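Tableware check, children's dining room, Jekbridge
7 June 2024, checked by Chiến Ninh

- [x] **Cups, rims and bases.** Ran a thumb around each rim. No chips. The yellow one has ridges that hold dried juice, so I sent it back to the sink. "Dishwasher clean" was the claim on the last sheet, and I don't buy it.
- [x] **Bowls, inside surface.** Shiny, which people take to mean clean. A glossy bowl can still have a film on it. Wiped each with a white cloth and the cloth stayed white, so a pass this time.
- [ ] **Stacking.** Fail. The rule says bowls with bowls, cups with cups. A wide bowl set on top of a cup will tip if anyone bumps the table, and I have yet to meet a table in a lunch room that doesn't get bumped.
- [x] **Tablecloth.** The dark green one lies flat. I'd still like it clipped at the corners before meals.

The Gakolik catalog says the bowls take a drop of 100 cm. Maybe they do when new. The same page promises 2,000 washes, and I would like to know who stood there and counted. Our set goes by what I find on the day — cracks, sharp edges, wobble — and the catalog can stay in the drawer.

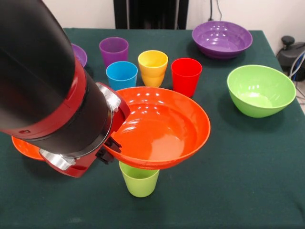 Color coding is the other thing I have doubts about. The plan from Phan was one color per child, cup and bowl to match. Fine on paper. It falls apart as soon as the bowls don't come in the same colors as the cups, and then a four-year-old has to be told why hers is different.

- [ ] **Color plan.** Not working as written. Either buy matching pieces or drop it.
- [ ] **Spare cups.** Asked for 20, got a promise from Jenetti. Leaving this open until I see the box.
- [x] **Hanging cables in the room.** Out of a seated child's reach. Check again if the table gets moved.

Next check in two weeks, stacking first.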